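Firar Yard Planner, reviewed
by Marloes Desmet

I bought the Firar planner in August to work out where a shed could go before I paid anyone to pour a slab. It costs 53 dollars for a one-time license and runs on an ordinary laptop. You pick a fence, lay down grass, drop in trees, then walk through the yard at eye level.
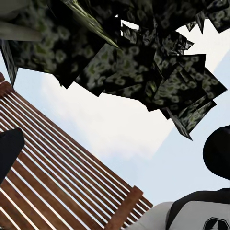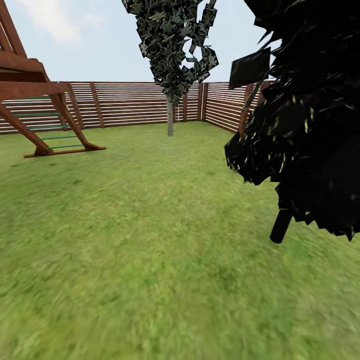 Setup took one evening. Measurements go in by the foot or the meter, and the program remembers which you used last. I had a tape measure and an old survey, and the two disagreed, so I went with the tape.

The plant list has 300 entries, though many are the same shrub under another name. Trees are the weak part of the program. They look fine from across the lawn and poor up close. Shade is handled better. You set the month and the time of day, and the shadows move where they should. I checked late afternoon against my own yard and it was close enough to rule out one corner for the shed.

Saving is slow on large lots. It crashed on me 2 times, both while exporting a plan to print. Support answered by email in 3 days and told me to turn off the grid first — that fixed it.

I also tried Brestitz, which has nicer plants but charges by the month. For a single project I would stay with Firar.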